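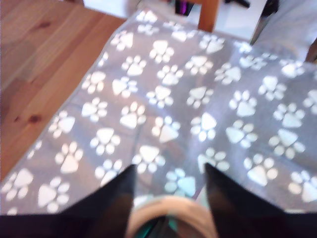
About us

Hi! I'm the person behind Stomik, and if you've landed on this page you probably have a robot arm that needs to work in a room where people live, and you'd like to know what the rules are. Same here, a few years back. I went looking for a short set of house rules for grippers in homes and found plenty of paperwork meant for factories with fences and yellow lines on the floor. So I started writing my own.

We're a small shop in Arnthorpe - two rooms over a bike store, one of them mostly cables. What we make is a plain-language practice guide called the Hundale Rules, plus the checklists that go with it. It's named after the street where I wrote the first draft, in case you were wondering (people ask all the time).

What's in it? Things like how hard a gripper may close when you don't know what the object is made of. How slowly an arm should travel over soft stuff like blankets and rugs, where a fingertip can snag. Where the stop button goes, and who in the house has to be able to reach it. When a run gets thrown out and when it gets kept with a note. We test every rule by hand before it goes in, and so far we've logged 3,362 runs in ordinary rooms with ordinary clutter. If a rule is too fussy for a tired person to follow at the end of the day, we rewrite it or drop it!

Right now the guide is used by more than 675 people, from hobby builders to a couple of college labs. Our friends at Modise train home-care crews with it and send back very blunt comments, which I love. Their last batch got us to rewrite the whole section on handing things to a person who's sitting down.

A few things we don't do: we don't certify anybody, we don't sell arms, and we don't take money to go easy on a product. If you need a legal sign-off, you'll want a proper safety assessor, and I'm happy to talk through what to ask them.

The next version of the guide comes out on 22nd November. It's free to read, and the printed one costs what it costs us to print. Found a rule that doesn't work in your kitchen? Write and tell me - I read everything, though I'm slow in November.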